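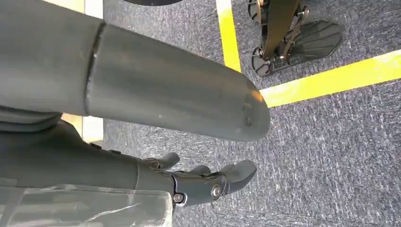

Grey cylinder, a little scuffed

Last winter I signed the contract for a card terminal in my shop, and I promised to myself that I will write down what I learned. It took me until now, because in December there was no free hour. I sell tea, spices and some dry goods, so most of my sales are small. This matters a lot for what follows.

For many years I took only cash. I liked it, because I could see the money in the drawer in the evening. But more and more customers came to the counter, opened their wallet and said sorry, I have only the card. Some of them came back later with cash. Most did not.

I asked for offers from two companies, Drallari and Clokar. The man from Drallari was very friendly and sent me a colorful folder. On the first page was the rate for each sale, and it was low. On the last page, in smaller letters, was a fixed fee of 19 cents for every payment. If you sell furniture, you will not feel it. If you sell a bag of cumin for 2 dollars, you feel it very much.

Clokar had a higher rate but no fixed fee. The terminal I had to buy and not rent, and this frightened me at first. My friend Razia Tanoli, who keeps the books for her brother's bakery, sat down with me and we went through one month of my sales on paper, line by line. I took in 3,000 dollars on small sales that month. With Clokar the cost was clearly smaller, even with the price of the machine divided over two years. 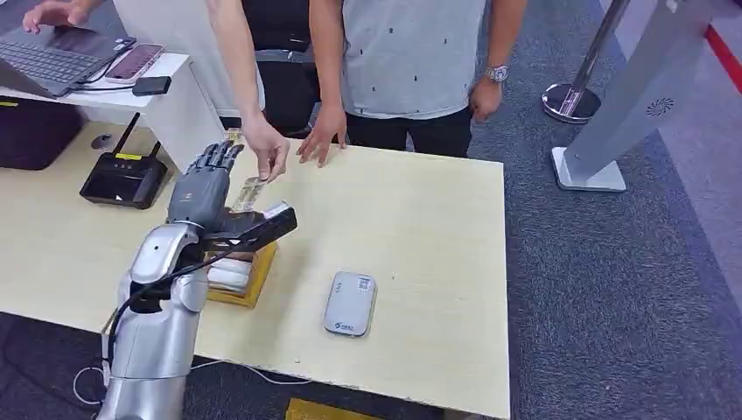 A small packet held close to a robotic hand over the table

There are three questions I would ask today before I sign anything. How long is the contract, and does it renew by itself? When does the money arrive in my bank account? And what do I pay if the terminal breaks? To the last one I got a different answer on the phone than in the contract, so please ask to have it in writing – a nice voice on the phone is not a promise.

The delay of the money was my biggest surprise. With cash I could pay my supplier the same afternoon. Now I wait two working days, and over a holiday even longer. In the first weeks I was short twice and had to ask Heather Pryor, from whom I buy the black teas, to be patient with me. She was, and I am thankful for it. Now I keep a small reserve in the account only for this.

I also made one mistake. I put a sign on the counter with a minimum of 5 dollars for cards. Two regular customers told me, politely, that they did not like it. I took the sign away, and the average card sale did not become smaller. I was worried for nothing.

Next month I want to compare the stock programs, because I still write my orders by hand in a notebook. A neighbor uses Yensuk and is happy with it, but he has only 40 products. If you use it in a shop with loose goods sold by weight, please write me in the comments how it works with the scale.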